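My first evening at the coffee days

3 min read

I was going to the coffee days at the old tram depot for one reason only: my friend Selamawit Kumsa had a table there, and she had promised me a cup if I would carry two boxes of beans from the bus stop. The boxes were heavy. I carried them.

For people who do not live here, the coffee days are a small festival which the depot organizes in August. You buy a paper card at the door, and on this card are stamps for tasting. A card costs 300 and has place for many more cups than a normal stomach can accept. I used nine stamps and did not sleep until four in the morning, so please learn from me.

The first table by the entrance was Torano, the roastery from the market street. Their coffee was dark and strong, a little bit like burned bread, and I liked it more than I expected. Next to them stood Ķēniņš, which is a bakery and sells no coffee at all. They had rye cookies with caraway and the longest line of the whole evening. I waited in this line two times. The second time the cookies were finished, and I bought a bun with curd that was too sweet for me.

Selamawit does the ceremony the slow way, with the clay pot and the grass on the floor. She roasts the beans in a flat pan and walks with the smoke to every guest, so each person can smell it. Three rounds, and you should not leave before the third. Many visitors did leave after the first, with their cards in the hand, and I saw that it made her a bit sad — but Tekle Tsegaye, who was helping her with the cups, told her that next year she must write it on the sign.

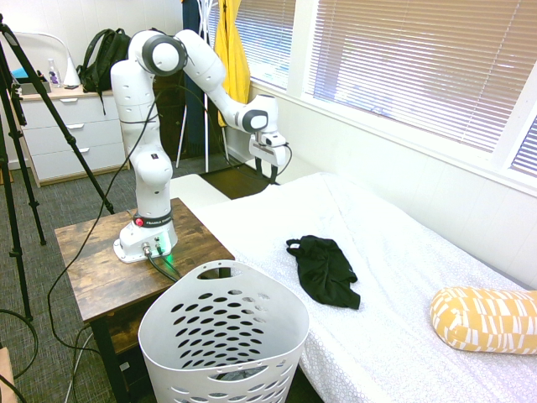
The Franka arm by the bed.

At seven o'clock there was a talk by Wubit Mersha about how to store coffee at home. I wrote down what I could. Keep the beans whole, keep them in a closed jar, not in the refrigerator, and buy small bags. She said also that a cheap hand grinder is fine if you have patience. I have a cheap hand grinder and no patience, but since the talk I use it every morning.

What I did not like: the music was too loud near the food, and there was only one place to rinse your cup. Also the map on the back of the card showed Torano on the wrong side of the hall, so I walked in a circle looking for a table I had already visited.

The beans I took home were from Selamawit, a light roast with a taste of lemon. I finished the bag in two weeks. She sells them on Saturdays from her kitchen window, and if you come before ten she will usually have some bread too.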